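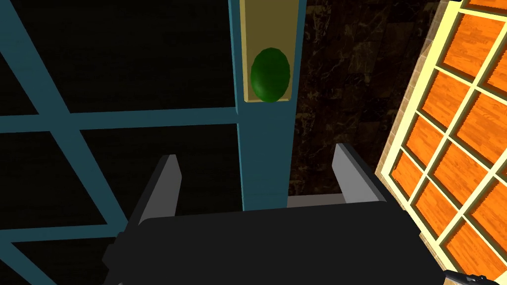
The robot age, as far as it concerns my kitchen, is being worked out on the second floor of Holroyd, where Zeter lets visitors in twice a year and gives them bad coffee. I went to find out whether a machine can put the groceries away yet. The short answer is that it can take an interest in them.

Zeter does most of its practice in simulation, so the tour is largely a matter of looking at screens. Our guide, Malou Kjærgaard, showed us a gripper and a smooth green thing, egg-shaped or round depending on where you look from. Dennis Ellwood, who used to manage a supermarket, asked if it was an avocado. She said it was green.
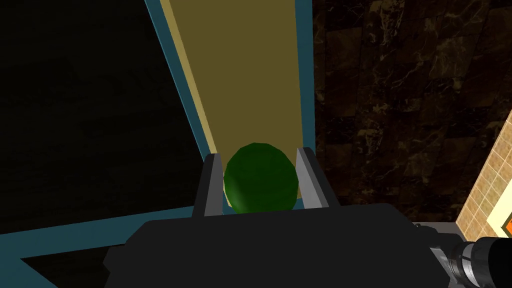 MERKHOLM, 10/30/25 — Picking up one object is a chore my nephew mastered before he could talk. The software, Kjærgaard told us, had been through almost 300 rounds of it since July. Dennis wanted to know about eggs. She said eggs were on the list, a little below laundry.

I asked when I could buy one. She offered me another coffee, which came out of a machine that did its job perfectly well, and I went home and unloaded the dishwasher.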